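Brusby 500 Heat Pump Dryer: Long-Term Review
November 17, 2022

The Brusby 500 is a ventless heat pump dryer sold as a replacement for older condenser units. It replaced a Faulkner condenser dryer in a second-floor laundry closet with no exterior wall. This review covers 154 logged cycles. Power was read from a plug-in meter, and load weights were taken on a Skarosen hanging scale before and after each cycle.

Installation

The dryer ships with a drain hose, a hose clip, and two spare feet. Leveling took longer than expected. The rear feet can't be reached once the cabinet is in the closet, so set them first. The drain hose connects at the back left and will reach a standpipe up to the height of the door latch. Without a drain, condensate goes to a tank in the top drawer, and a full load of cottons fills most of it.

Drying performance

The moisture sensor is two metal strips inside the door opening. On mixed cottons it stopped within a reasonable margin of the target in nearly every cycle. It does worse with small loads. Two or three items can ride at the back of the drum and miss the strips, and the machine then ends early with the waistbands still damp. Timed Dry is the workaround.

Terry is the hardest common fabric for any sensor dryer. The looped pile holds a lot of water, and a flat-woven border dries at a different rate from the pile on either side of it. Cupboard Dry left hems slightly damp on heavy bath towels. Cupboard Dry Plus fixed this and added 12 minutes.

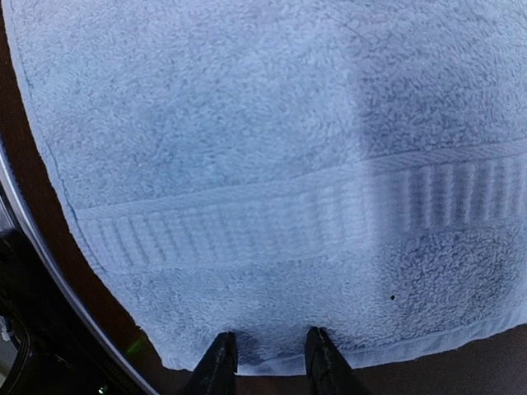 Energy and run time

Average draw over the full log was well under half that of the Faulkner. The trade is time. A standard cotton cycle runs over two hours from a 1,442 rpm spin, the top speed of the Lultov washer it is paired with. Loads spun more slowly took longer still. Eco mode saves little on small loads and is best kept for full ones.

Lint and pile wear

Lower drum temperature should be easier on fabric, and lint collected per load was lower than with the old machine. Pile kept its texture after repeated cycles. Some stiffness appeared when the load was left in the drum after the end signal with anti-crease turned off. 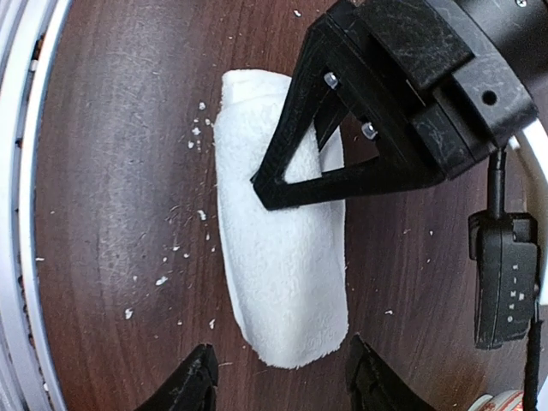 White terry towel, rolled or folded, lying lengthwise.

The lint filter is a two-part fold-out design. Clean both halves after every load. The lower heat exchanger screen needs rinsing once a month, and the access flap feels thin for a part that gets opened that often.

Noise

The compressor produces a steady low hum, audible through a closed door but not through a wall. The drain pump is louder and runs in short bursts.

Verdict

Recommended for closets without a vent, provided long cycles are acceptable. Not recommended for households that run several loads back to back. The filter flap and the small-load sensing are the main weak points.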